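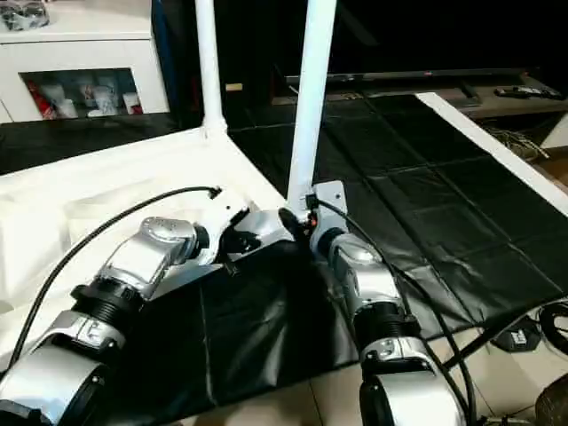
A reader of the first version of this guide wrote in to say that the water hardness setting on the Manico makes no difference whatsoever, and that we should drop the whole section. We kept it. The reader has soft water at home, and on soft water the setting really does do very little. Everyone else should read on.

Section 3. Hardness, salt and the first run

The booklet in the carton says the Manico countertop dishwasher is "ready in minutes." It may be, if you don't mind cloudy glasses by April. Set aside an evening.

3.1 Find out how hard your water is

1. Take the paper strip out of the plastic sleeve taped inside the door. If the sleeve is missing, ask your water supplier for the figure.
2. Run the cold tap until it comes clear, fill a clean glass, and dip the strip for one second.
3. Shake it once and wait a full minute. Read it in daylight if you can. Under a warm kitchen bulb the pink squares and the brown squares look much the same.
4. Write the result on the inside cover of the booklet.

Note: The strips are crude. Two strips dipped in the same glass can come out one step apart. If yours do, use the higher reading.

3.2 Set the level

1. Turn the machine on with the door open.
2. Hold Start and Rinse together until the display blinks.
3. Press Rinse to step through the levels. The factory level is 2, which suits almost no house we have tried.
4. Close the door to save. The booklet says to press Start. On our machine that began a wash.

Caution: The level is lost if the plug is pulled before the display goes dark.

3.3 Fill the salt well

1. Pull out the lower rack and unscrew the gray cap in the floor of the tub.
2. First time only, fill the well with water to the brim.
3. Pour in 570 grams of dishwasher salt through the funnel. Water will spill over into the tub as you pour. That is normal.
4. Wipe the threads of the opening before you put the cap back. Grains left in the threads keep it from sealing, and salty water then sits on the steel.
5. Run a rinse cycle straight away, with nothing in the racks.

Caution: Table salt is not a substitute. Many brands have additives that can clog the softener. Never put detergent in the salt well. 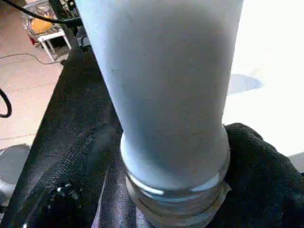 But the Zarnitz tablets already have salt in them, so why buy a separate bag? We get this question more than any other, usually in that tone. The wrapper does say "salt function." Read the small type on the back and you will find that the claim stops at moderately hard water. Past that the tablets want help, and at their price we would sooner pay for the bag. If your strip reads in the bottom two bands, go ahead and skip the salt, and put up with the warning light.

We use the Vido powder, which costs less and can be measured out for a half load. It cakes if the tub is left open. We can't say it cleans any better.

3.4 First run

1. Check that the drain hose hangs over the sink edge with no kink and that its end is above the water line.
2. Put one tablet, or one level scoop of powder, in the tray.
3. Choose the hottest program and run it with the racks empty.
4. When it ends, leave the door shut for 30 minutes. The steam that comes out before then is hard on painted cupboards and on wrists.
5. Look under the machine with a flashlight. A few drops near the inlet mean the collar needs another quarter turn by hand. Don't use a wrench.

Note: The "eco" program is sold as the one for every day. It takes a very long time and leaves plastic lids wet. Try it for a week and check your own meter before you believe the sticker.

3.5 If the glasses still come out cloudy

Wipe one with white vinegar. If the film goes away, it is lime: raise the level by one and check the salt. If it stays, the glass may be etched, and no setting will bring it back. The Neagu polishing rinse claims otherwise. We used up a bottle on six tumblers and could not tell them from the ones we left alone.

Descaling is covered in Section 4.

We use cookies to remember your settings and to see which pages get read. Accept all | Only necessary | Cookie settings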